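4th January
4 min read

Every January the stores push storage. You walk in for light bulbs and there's a wall of clear plastic bins with snap lids, stacked in sizes, with a sign telling you this is the year you get your house in order. I have bought those bins. I bought 22 of them one winter and spent a weekend filling them, and I would like to make the case for buying a basket.

I mean a plain, low, open basket, the kind bread comes in at a restaurant. No lid, no label, no dividers. I think most homes would be tidier with a few of these and a lot less of everything else sold for the purpose.

The problem with a bin is that it asks for two jobs. You have to take the lid off and you have to put it back on. That doesn't sound like much, and on the day you set the thing up it isn't. By the second week the lid is leaning against the wall and the mail is sitting on the counter where it always sat. I had a bin for mail. It was a good bin. It held two pieces of mail in April and both of them were from the previous fall.

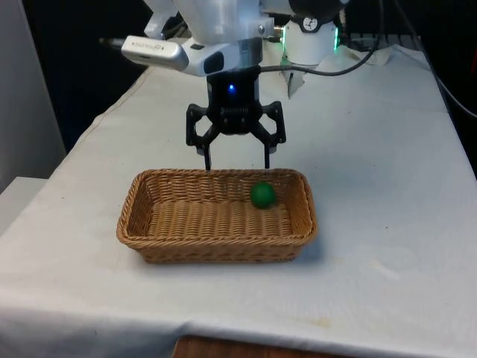
A woven basket with a thick rolled rim, on a white cloth.

A basket has no lid, so it asks for one job. You drop the thing in. My keys, my reading glasses, the dog's leash and whatever came through the mail slot all go into one basket by the front door, and they have gone in there for years without my making any kind of resolution about it. When it gets full I can see that it's full, and I deal with it while I'm on hold with the insurance company.

People tell me this is only moving the mess into a smaller space. That's true, and I don't see what's wrong with it. A mess with a rim around it can be picked up and carried to another room. You can lift it off the table when it's time to eat and set it down again after. A mess with no rim has to be picked up piece by piece, which is why it stays there.

Others say an open basket gathers dust. It does if you put things in it that you never touch. I would take that as information. The stuff in my closed bins didn't gather dust and I didn't touch it either. I kept paying for the shelf space to store it. When I finally went through them I gave away or threw out most of what was inside, including a set of napkin rings from a wedding I can't place and the charger for a phone I no longer had.

There is also the matter of how the thing looks when it has nothing in it. An empty plastic bin looks like something you forgot to put away. An empty basket can stay in the middle of a table all week and nobody asks you about it. My mother kept one on hers between meals. It held rolls at supper, then clothespins or seed packets or somebody's mittens, and then rolls again with a clean cloth under them. She never bought a container for mittens. 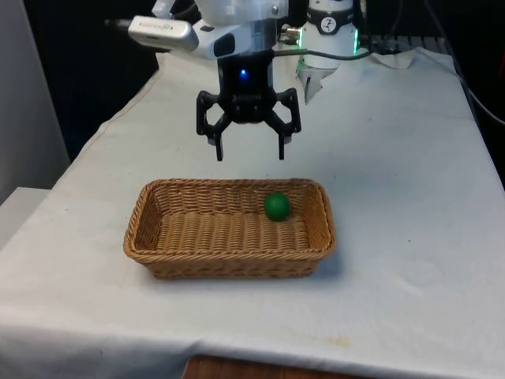
Els Verbeke
Columnist, Home and Household

I should say what I don't use them for. Baskets are no good for anything that leaks, and no good for flour or sugar or anything a mouse would like. Small screws will find their way through some weaves. Papers you need to keep for the tax people belong in a folder in a drawer. I still have a few of the bins, in the basement, holding the Christmas lights and the camping stove, and they do that well enough. Those are things I need twice a year at most and a lid suits them.

Size matters more than people think. The mistake is to buy a big one. A deep basket turns into a bin without a lid, and the things at the bottom are as lost as they ever were. Get one low enough that you can see everything in it while standing up. If it won't hold what you've got, the first thing to try is having less.

As for price, you can spend $40 on one at a nice shop, and I have. The one by my front door cost $2 at a church sale and it has held up better.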